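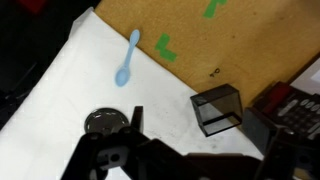

Blue spoon, gray box, green tape. My whole afternoon.

Second month on the arm at Vuditz and I've stopped saying good morning to it, so I guess we're coworkers now. Before April I packed kits by hand with Olanrewaju, 900 on a good shift, gossiping the entire time. Now he's over at the Stostwood building and I sit here and teach. Reset the spoon, run it again, write it down. We got to 217 runs before lunch and my back feels great, I'll give it that! No more lifting, no more wrist brace.

But I miss the talking. Assunta says I'll get used to it – she got a pay bump with the new job title and I'm still waiting on mine, so easy for her to say. Lino asked at the meeting whether the 12 of us left on packing are staying through summer and Thomas said he'd "circle back." Hmm.

Funny thing is I'm a little proud of it. I caught myself bragging to Mom on the phone like it was my kid learning to eat. Need to ask about the raise tomorrow. Also buy new shoes.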